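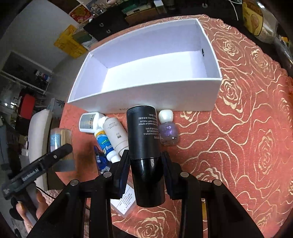

My job is teaching robots to tidy up, and I do it mostly by tidying up myself, over and over, while a computer takes notes. I work at a place called Jindeck, and our robot-in-training is named Clusness. (I didn't pick the name!) Say I want Clusness to learn how to put small bottles into a box. I squeeze a gripper I hold in my hand, and its two ridged pads close on a black bottle of makeup spray, like a crab picking up a snack. The big white box is right behind it, wide open with nothing in it yet. The little bottle with the purple inside is lying close by, and so are a few white ones, so there's plenty left to practice on.

Home Learn Robots Animals Space Ask Us

So why don't I just tell the robot what to do? Well, try this. Explain to a friend how to pick up a bottle, but pretend your friend has never had hands. How hard should they squeeze? Where should they grab? What if the bottle is lying on its side, or upside down, or half under something else? You'd be talking all day and you'd still forget something. Showing is a lot easier than telling, and that's how you learned to tie your shoes, too.

Each time I do the job from start to finish, we call it one example. A camera on the gripper saves what it sees, and the computer also keeps track of how the gripper moves and when it opens and closes. On a good morning I can make 30 examples before lunch, and then my hand wants a rest.

The funny part is that I'm not supposed to do it the same way every time. If I always put the same bottle in the same spot, Clusness might learn that one spot and nothing else! So I mix things up. I turn the bottles around, slide the box over, switch to a different tablecloth (I love the ones with flowers), or move to another table. We have 14 tasks on our list for May, and bottles are only one of them. Socks are on there as well, and I'm a bit worried about the socks.

Do I make mistakes? Oh yes. I drop things all the time. Some of those tries get thrown out, but we keep the ones where I drop something and then pick it back up, so that the robot can learn how to fix a goof.

After that the computer goes through all the examples, looking for patterns, and then Clusness gets a turn with a box and some bottles it has never met. Its first try took almost 20 minutes. I clapped anyway.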